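Workshop > Notebook > June
Filed under: weddings, prep and planning

Wednesday, started 8:40

Notes for the Bravonberg wedding, mostly so Anahera can pick up from here if I am on the phone all afternoon. Couple is flying in with family from two countries. Ceremony on the lower terrace, dinner in the old barn, dancing wherever the band ends up. Ingvar has the contract folder.

Guest list is at 253 as of last night. The barn is rated for more than that but the long tables are not comfortable past 240, so the kids' table goes in the side room with the door open. Checked this with Georges and he agrees. He would like the final number by Friday and I told him he would get it when I get it.

1. Table linen

Three samples washed and pressed. The Ekinci linen comes out best: a little heavier, hangs straight at the corners, and the wine spot was gone after one wash at 40. The second sample puckered along the hem. The third is fine but too blue next to the candles. Going with Ekinci for the long tables and using our own stock for the side room.

Pressing notes: iron while still damp, wrong side first. Fold in thirds lengthwise and roll onto the cardboard tubes. Do not stack flat. Last year's stack had a crease down the middle of every cloth and we steamed them on site until people were parking.

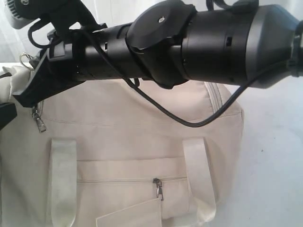 2. Ribbon and place cards

Ribbon from Jirum arrived, 5 rolls, all the same dye lot. I cut a test length and tied it around a napkin with a sprig of olive. It slips. Double knot holds but looks clumsy. A single knot with a dab of glue underneath works and takes less time than I expected. Glue has to be the clear kind, the white one shows through when it dries.

Place cards: Aksel did a first batch by hand in the brown ink. They look good. Two spellings to fix, both on the bride's side, both in the email from her mother (subject line "one more thing"). The ink feathers on the cheap stock, so keep to the cotton cards. Leave them spread out overnight before boxing. Spare blanks go in the same box with a pen, for the usual last-minute cousin.

3. Flowers

Meinrad delivered a trial bucket yesterday at four. Left half in the cold room and half on the bench to see what the heat does.

This morning:
- garden roses on the bench: outer petals soft, still usable for petals only
- garden roses in the cold room: fine
- lisianthus: fine both places
- sweet peas on the bench: finished
- olive and eucalyptus: no change

So no sweet peas on the terrace, which gets sun until past seven. They can go in the bride's bouquet if it stays cold until the last half hour. Need to ask her if she minds them only lasting the ceremony. She may want them anyway, her grandmother grew them.

Arch: moss base did not hold the weight of the roses on the left leg. Rewired with the thicker wire and it stood all morning with the door open and a fair amount of wind. Want to try it again outside with the sandbags on before I call it done.

4. Candles and lights

Burned one of the tall tapers in the barn holder. About 5 hours to the last inch, no drips on the side away from the draft, a lot of drips on the other. Glass sleeves needed for the row by the door. We have enough sleeves if the ones from the Altitz job come back. Ingvar to chase.

String lights tested and rolled. One strand dead, labeled with red tape and put on the repair shelf. Please do not put it back in the crate, it has been back in the crate twice.

Lighting budget was set at 3000 and we are under it, so there is room for the two uplights behind the band. I will put it to the couple as optional.
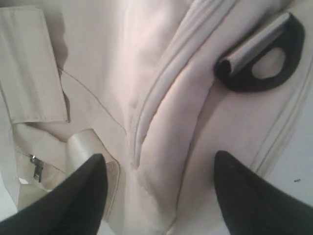
Power in the barn is two circuits. Caterer takes one for the warmers. Band and lights share the other, and the coffee machine must not go on it under any circumstances. Coffee goes in the side room. Wrote this on the floor plan in capitals.

5. Timing

Walked through the run sheet with Anahera before lunch. Gap between ceremony and dinner is an hour and a half and it feels long for the older guests. Moving the group photos earlier and bringing drinks out with the first chairs. Her idea is to put a dozen chairs under the plane tree with water and fans. Good, doing that.

Speeches: four, all promised to be short. Allow double.

If it rains: ceremony moves into the barn, tables pushed to the walls, turnaround in fifty minutes with eight people. We have six. Georges says he can lend two of the kitchen crew if he knows by ten that morning.

Still open
- final number to Georges
- ask about sweet peas
- arch outside, with sandbags
- sleeves back from Altitz
- reprint the floor plan, the one on the wall still has the old bar position
- shuttle times from the hotel, the driver wants them by text
- more clear glue

16:15. Bride's mother called. Two more guests, one vegetarian. Number above is out of date.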